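Workshop Notes: Tubular Goal Frames on Bare Dirt Fields

Posted Feb 3, 2019
Filed under: outdoor metalwork, seasonal maintenance

These notes cover cleaning, leveling and touch-up painting of light steel goal frames that stand outdoors all year on unpaved ground. They follow the method used in the Condolitz workshop and apply to welded or bolted round tubing. Aluminum frames need a different primer, covered near the end.

Tools and supplies

Stiff nylon brush. Wire brush, hand type. Abrasive pads, medium and fine. Sandpaper, 120 and 220 grit. Bucket, dish soap, rags. Mineral spirits. Masking tape. Rust-inhibiting metal primer. Exterior enamel in the frame color. Two-inch brush and a small foam roller. Four-foot level. String line. Socket set. Penetrating oil. Flat shovel, steel rake, hand tamper. Work gloves, eye protection, dust mask.

Before starting

Two people are needed for any step in which the frame is moved or an anchor is out. An unanchored goal can tip forward under a light pull on the crossbar, and tip-over injuries are serious. Keep everyone else off the field until the anchors are back in and tested. If the frame must be left unanchored overnight, lay it face down and chain it.

Cleaning the tubing

Dust sticks to chalked paint and has to come off before the surface can be judged. Brush the frame dry first, top to bottom, then wash with warm water and a little dish soap. Rinse twice. Sandy soil left in the corner joints will scratch the finish as soon as the abrasive pad goes over it. Let the tubing dry fully. In October, with low sun and cool nights, this can take until midday.

Check the underside of the crossbar by hand. Water hangs there longest, and blisters that can't be seen from standing height can be felt with a fingertip. Press any blister with a thumbnail. If it cracks, the rust goes under the paint and the area must be sanded back.

Check the lowest foot of each upright next. Wet soil splashes up in rain and holds moisture against the finish. If dirt has built up over the base, dig it away and inspect the part that was covered. Tap the tube with a wrench handle. A dull sound compared with the tubing higher up suggests packed soil inside or thin metal. Thin metal can't be repaired with paint. Take the frame out of service and have the section replaced.

Sanding and priming

1. Wire brush loose rust to firm metal.
2. Sand with 120 grit, extending at least one inch past the damage onto sound paint.
3. Feather the edge with 220 grit until no step can be felt.
4. Wipe with mineral spirits on a clean rag. Turn the rag often.
5. Prime the same day. Bare steel left overnight will flash rust.
6. Apply enamel once the primer has reached the recoat time on the can. Two thin coats cover better than one heavy coat and don't run.

Do not paint in wind. On a dirt field even a light breeze will put grit in the finish. At the Rekelberg ground the work is done early in the morning, with the soil within ten feet of each post dampened lightly by hose. Stop well short of mud.

Bolts and joints

Put penetrating oil on every bolt and wait 20 minutes before trying a wrench. Replace any bolt with a rounded head or a rusted shank. Use galvanized hardware, with the nut facing away from the playing side. Cap open tube ends with snug plastic plugs. An open end takes in water, and the tube rusts from the inside where no brush can reach.

Net hooks should be checked even when the net is in storage. A broken hook leaves a sharp stub. File it flush, prime the spot and fit a replacement.

Reading the ground

Loose, sandy soil moves under foot traffic and tires. It collects in ridges and leaves low places in front of the goal mouth, and the frame slowly goes out of level as the soil under one post shifts more than the other.
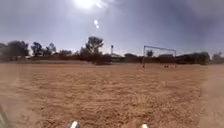
Set the level on the crossbar at the center and then near each post. If the readings differ, the bar is bent and leveling the base won't correct it. If they agree, run a string line between the post bases and correct the low side. Lift, shovel in soil, tamp in two-inch layers, and check again. Don't shim with scrap wood. It rots within a season or two and the post drops.

Rake the goal area toward the low spots, working with the back of the rake for the final pass. Pale, smooth strips may be harder than the soil next to them. Test with a screwdriver before choosing an anchor. Auger anchors hold poorly in loose sand at short lengths; use the longest size the frame maker allows, or sandbags on the rear ground bar.

Aluminum frames

Skip the wire brush and use a fine abrasive pad. Use a self-etching primer made for aluminum. Keep steel bolts off bare aluminum with nylon washers.

Storage and records

Close cans tightly, store them upside down for a minute to seal the rim, then right side up. Mark the date and frame number on the lid. The Tultilia shelf list uses number 1532 for white enamel and 268 for gray primer; the Barros list has not been updated and still shows the old numbers.

Write down which post was raised and by how much. If the same post needs soil again at the next inspection, look for a drainage problem before adding more.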